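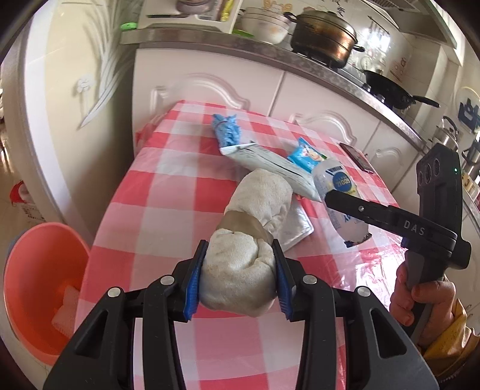
Ticket 600: booking confirmations from the Iltville studio going out twice
Status: Open, waiting on customer
Product: Wellusura Scheduler

Customer wrote, 9:40 am

Hello again, and thank you for being so patient with me last time over the gift cards! I have a new one for you, I'm afraid. Since we moved our calendar over in May, some of our clients at the Iltville studio get their booking confirmation twice. Same words, same time slot, and the second one lands 3 minutes after the first. The MacPherson Street location is fine, which has me scratching my head, as I set both of them up on the same afternoon with the same cup of tea going cold next to me.

I went through the sent log last night and found 74 doubles. I have already tried logging out and back in, turning reminders off and on again, and saving the template under a new name. No change.

Support replied, 10:15 am

Good morning, and lovely to hear from you again! Thanks for checking the log, that saved me a good bit of digging. I looked at both locations and Iltville has 2 calendar connections, one straight to Wellusura and one that still goes through the old Clonuditz import. Each one sends its own confirmation. Could you please try the following when you have a quiet moment:

Go to Settings, then Locations, then Iltville.
Open Connected Calendars.
Click Pause next to the Clonuditz line. Please don't click Remove yet, as that would take the older client notes along with it.
Make a test booking under your own email and wait ten minutes.

Customer wrote, 1:05 pm

Found it and paused it. One email for my test booking, hooray! But the booking shows up in gray now instead of green, and the front desk tablet doesn't list it at all. Did I pause too much?

Support replied, 1:30 pm

You did it just right. Gray means the booking is waiting for the first full sync on the new connection. Please press Sync Now on the same page and leave the tab open until the bar is done. If the tablet still leaves it out after that, send me the booking number and I'll look from our side.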